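Small Gift Boxes: Packing Them, Saving Them, and Keeping the Bow Alive

Filed under: Wrapping, Storage, Things I Should Have Thrown Out

I own more empty gift boxes than gifts. Every December I bring the bin down from the closet and find that the boxes have bred and the lids have left town. What follows works for the small square kind with a lift-off lid, the sort that holds one candle, one mug or one apology.

Pick the table first

Clear a flat surface bigger than you think you need. The dining table is fine if you can get your family to stop putting mail on it. Wipe it down, because pale cardboard picks up last night's gravy from an astonishing distance.

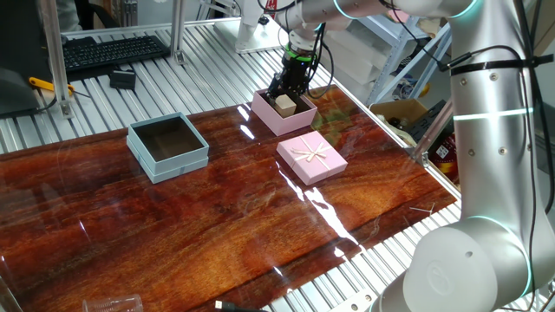 Lids with a bow already tied on them deserve better treatment than they get. Set the lid down bow side up, every time, even if you're only stepping away to find the tape. A pink lid with a cream satin ribbon crossed over it both ways and tied in a bow can lie next to its base all afternoon and come to no harm. Flip it over and you'll spend the evening fluffing loops with a pencil. Don't pull the tails to "neaten" them, either. I have neatened several bows into plain string.

Fill the box before you fuss with it

Put the heavy thing in first and look at how much room is left. If a small item slides when you tilt the box, it will slide when your aunt shakes it, and she will shake it. Crumpled tissue under the item and down two sides is enough. I once ordered a 200-sheet pack of white tissue from Clurkel and am still working through it, so I speak as a man with supplies.

Light items can go in a shallow nest of tissue. Anything with corners gets a loose wrap of its own, or it will scuff the inside of the box. Save the shredded paper for people you don't like. It gets into the rug and stays there until the children leave home.
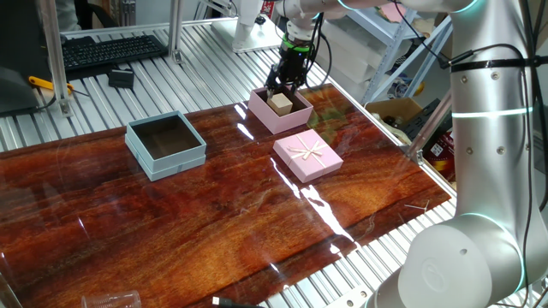 How do you keep a lid from popping up on a box that's a little too full?

Take something out. I know you wanted to hear about double-sided tape, and I've tried it, and the tape takes the paper off the box. If the contents stand higher than the walls, go up a size and pad the difference.

Matching lids to bases

Boxes sold as a set look identical until you try to close them. Pencil a tiny number inside each lid and the same number inside its base. I started with 12 boxes and felt ridiculous, then tried to close a blue one with its neighbor's lid and felt much better. Press down evenly on opposite sides, and let the trapped air out slowly. Pushing in the middle dents the lid and flattens the bow, two mistakes for the price of one.

If a lid has gone missing, keep the base anyway. It makes a perfectly good drawer tray for batteries, safety pins and the keys to things you no longer own. 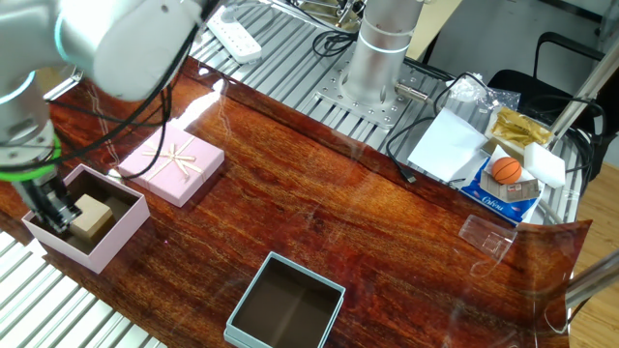

Putting them away until next year

Nest bases inside larger bases where they'll fit. Lids with bows go on top in a single layer, under a sheet of tissue, and nothing gets stacked on them, including the tree skirt. My storage bin is an old Urier with one latch left. It lives on a closet shelf, well away from the water heater, after an episode with some curling cardboard.

Any box with a split corner goes to recycling, ribbon off first. Be firm. I kept one with three split corners for years, and it finally gave out in the hallway with a jar of jam in it.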